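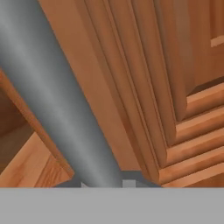

OK so I finally got to see Flatum last night at the 9:40 show in Eltbridge, and I have a lot of feelings about it, so this is going to be a thread. No big spoilers until I warn you, I promise.

First, some background for those of you who haven't been listening to me go on about this for two years. Flatum is the third movie in the Berge series, the one that got delayed, then recast, then delayed again. I've been a fan since the first Berge came out and I saw it in a theater with maybe six other people and a broken air conditioner.

The short version is that I loved it. It's too long, the middle sags, and there's a subplot about a mining license that I still couldn't explain to you this morning over coffee. But I loved it and I'm going back.

The opening is fantastic. Nearly ten minutes with hardly a word spoken, just the ship coming down through the clouds and that low humming music from the first movie creeping in underneath. I got goosebumps, and the man next to me stopped eating his popcorn (he started again later, loudly).

I was nervous about the new lead, I'll admit it. I was one of the people grumbling when the recasting was announced, and I take back most of what I said. She plays the captain as somebody tired and a bit funny, and by the time they reach the station I'd forgotten anyone else ever had the part.

The sets! If you remember the second movie, everything was shiny and blue and looked like the inside of a refrigerator. They've gone back to cramped hallways and dirty windows, and the captain's cabin has shelves full of junk that I wanted to pause and look through.

Now the part I didn't like so much. There's a stretch after the station where four characters sit in a room and explain the plot to each other, then go to a different room and explain it again to somebody else. I think you could lose all of the second room and be fine.

OK, mild spoilers in this next one, skip it if you care!

The moon colony is back. We only ever heard about it in the first movie, one line, 400 settlers and no radio signal, and fans have been arguing over that line ever since. You get an answer here. I thought it was a sad and pretty brave one, and my sister thought it was a cheat – we argued all the way to the parking garage.

End of spoilers, you can come back now.

A practical note, because a few of you asked. If you're anywhere near Flirnham, the old downtown theater there is showing all three back to back at the end of September, starting at 2 in the afternoon. The place seats up to 2,000 but they're only opening the balcony for this, so I'd book early. I'm bringing a cushion and a sandwich.

And do stay through the credits. There's a tiny scene right at the end, maybe 50 seconds long, and half my row had already left. I won't say what it is except that if you liked the old mechanic from the first one you'll be very happy.

Has anybody else seen it yet? I want to hear what you thought of the ending, but please put a warning on it, my mom reads these and she isn't going until next week.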